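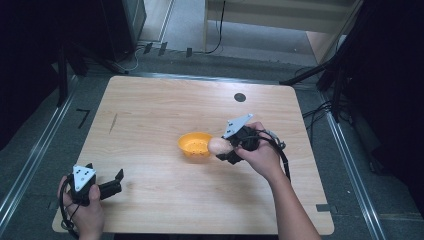

# Annual Review of the Household Supper Arrangements

Fri 20 December

This post sets out the findings of my yearly review of how supper is planned, bought, cooked and cleared in this house. Earlier reviews appeared as short notes at the end of other posts. Several readers wrote to say they would prefer the whole matter in one place, and I am pleased to comply.

The arrangements described were in force from the start of February until the present week. They apply to supper only. Breakfast is left to the person eating it, and lunch on working days takes place elsewhere.

## Background

When my mother came to live with us in Skiscombe, the house passed from two cooks with the same habits to three cooks with different ones. My mother prefers to eat at half past five. My husband is seldom home before seven. I had for years cooked whatever was nearest the front of the refrigerator, a method that serves two people tolerably and three people badly.

The first months were marked by duplicate purchases. At one point the household held four open jars of the same mustard. On a separate occasion two soups were made on the same afternoon, one of them in secret. A written plan was proposed after the soups and adopted without much debate.

## The plan as adopted

Each cook is assigned two evenings a week. The seventh evening is reserved for leftovers and is known in the house as Inventory. The cook of the evening chooses the dish, states it on the sheet by the back door before the weekly shop, and lists anything that must be bought. Dishes not stated on the sheet may still be cooked, but only from what is already in the house.

Supper is served at a quarter past six. This was a compromise and remains unpopular with both sides. My husband's portion is kept under a plate on most weekdays, and my mother takes a biscuit at five.

The cook does not wash up. This rule was requested by my mother, has been observed from the beginning, and has had the largest effect of anything we have done. A person who knows that someone else will wash the pans will use more pans, and I had expected resentment on this point. What happened instead is that all of us have become somewhat better informed about what our dishes cost in labor. My husband has stopped browning onions in one pan and finishing them in another. I have given up the double boiler.

## Purchasing

The main shop is made once a week at Duan, the grocer on the lower end of Tastavwood Road. Prices there are slightly higher than at the supermarket by the interchange. Against this, the shop is within walking distance for my mother, who knows the staff, and the greens are fresh in on the morning we go. The weekly budget was set at $115 and covers food for supper, cooking oil, rice and tea. It does not cover fruit, which is bought freely, or wine, which is my husband's own affair.

The budget was kept in most weeks. It was exceeded during my cousin's visit in the summer, when there were additional people to feed and a whole fish was bought on two occasions. It was also exceeded in the week I decided to make dumplings from three different recipes in order to compare them. I accept responsibility for the dumplings.

Rice is now bought in a 20-pound bag and kept in the lidded bin beneath the stairs. I had resisted this for some time on the ground that the bin was intended for boots. The boots have been moved to the porch.

## Potatoes and bread

A particular word is needed on potatoes, a subject on which the household holds strong views.

Under the previous arrangements, potatoes were kept in the bag in which they were sold, on the floor beside the radiator. They sprouted. In the spring I moved them to a slatted crate in the unheated pantry, covered with a piece of clean sacking to keep off the light, and the rate of loss fell sharply. I check the crate on Inventory evening and remove any that have softened. Onions are kept on the opposite shelf. My mother was firm that the two should never be stored together, and the published advice I consulted agrees with her.

Before cooking, potatoes are brought out in the quantity needed for one meal. They are scrubbed but not peeled when they are to be boiled, and peeled when they are to be mashed. My husband peels for mash with a knife and loses a good deal of potato in doing so. A peeler has been placed in his drawer.

Bread rolls are made on Saturdays when there is time and bought when there is not. My recipe has changed little: strong flour, water, a small amount of oil, salt, and yeast left to work slowly in the pantry overnight. The one change this year was to shape them smaller. A smaller roll is finished at the meal, whereas half of a larger one is wrapped up and forgotten. Rolls left on Sunday are split, toasted in the oven and used under eggs.

## Equipment

The stove is a Drorker and came with the house. It has four burners, of which the rear left has never produced more than a mild warmth. We have come to value it for keeping rice. The oven runs hot, and I have recorded the following corrections on a card inside the cupboard door for the use of all cooks:

- For rolls, set the dial one mark lower than the recipe states and turn the tray halfway through.
- For roast vegetables, follow the recipe, but use the lower shelf.
- For custards, use a water bath and remain in the kitchen.

We bought two items this year. The first was a long-handled ladle, to replace one that had gone into the garden for watering seedlings and could not in good conscience be brought back. The second was a heavy frying pan with a lid. I had planned to keep it for my own evenings and was overruled.

My mother has asked that it be noted that her cleaver is not a communal tool. It is so noted.

## Attendance and conduct at table

Attendance was good. The household sat down together, all three of us and at the same time, more often than in any year I can recall. I did not keep a record of this and do not intend to begin. Some parts of family life ought to be left off the sheet.

Telephones are kept in the hall during supper. One exception was granted while my brother was awaiting news from the hospital, and it lapsed when he came home.

Remarks on the food are permitted. After an incident involving eggplant, it was agreed that remarks should be held until the cook has also sat down and begun to eat. My husband regards this as the most civilized provision in the plan. My mother regards it as an obstacle to timely correction.

## Matters carried forward

Several questions remain open and will be taken up after the holiday.

**The supper hour.** My husband's schedule may change in the new year. If he is able to be home by six, the plate over the portion will be retired, and I should like to mark the occasion in some way.

**The freezer.** It is full, and a portion of its contents cannot be identified. I have found 22 flat parcels at the back in waxed paper, all without labels. My mother believes they are scallion pancakes. We will thaw two and learn more. From now on anything placed in the freezer is to carry a strip of tape with the name of the dish and the month.

**Inventory evening.** It has been suggested that leftovers be served midweek, when they are fresher, with Saturday given over to a proper dinner. I am in favor. The difficulty is that the shop at Duan falls on Thursday, and the leftovers of a Wednesday would be thin.

**Written recipes.** My mother cooks entirely from memory and measures by hand and eye. I have asked whether I might stand beside her on her evenings and write things down. She has agreed to this for the braised pork and for the pickled mustard greens, and has declined for the fish until I have learned to choose one at the counter. I consider her terms reasonable. I have begun with the pork, and my first page of notes reads, in part, "soy until it looks right, then a little more, then stop." A second session is planned once I have weighed the bottle before and after.

Comments are open below as usual. I would be particularly glad to hear from households with more than three cooks as to how the evenings are divided, and from anyone who has owned a Drorker stove of the older type and succeeded in getting heat from the rear left burner.

Respectfully submitted,

Fengying Yu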